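How to Transfer a Player Registration Between Clubs

Players wishing to move from one club to another within the Nundow District Football League must complete a transfer before taking part in any competitive fixture. The procedure applies to all adult divisions, including the Peixoto Cup.

Before you begin

You will need your registration number, your date of birth and the name of your new club. Any unpaid fines or subscriptions must be settled with your present club first.

Step 1. Sign in to the Cladeck registration system and choose 'Transfers', then 'New request'.

Step 2. Enter your registration number and select the club you are joining. Clubs with the same name are listed by ground – Pokdale Rovers, for instance, appears under both Pokdale Park and Mill Lane.

Step 3. Confirm your details and submit the request. Your present club then has two days to raise an objection.

Step 4. Once the request shows as 'Released', the secretary of your new club must accept it and pay the fee of £20.

Step 5. Check that your status reads 'Eligible'. A player whose transfer is still pending may train with the new club but may not be named on a team sheet.

Transfers close at 5 pm on the last working day of February. Goalkeepers required in an emergency should apply using Form 765 – the online system does not accept these requests.

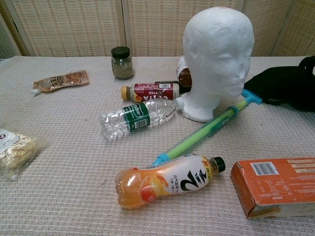
Foam head and other items on a cloth-covered table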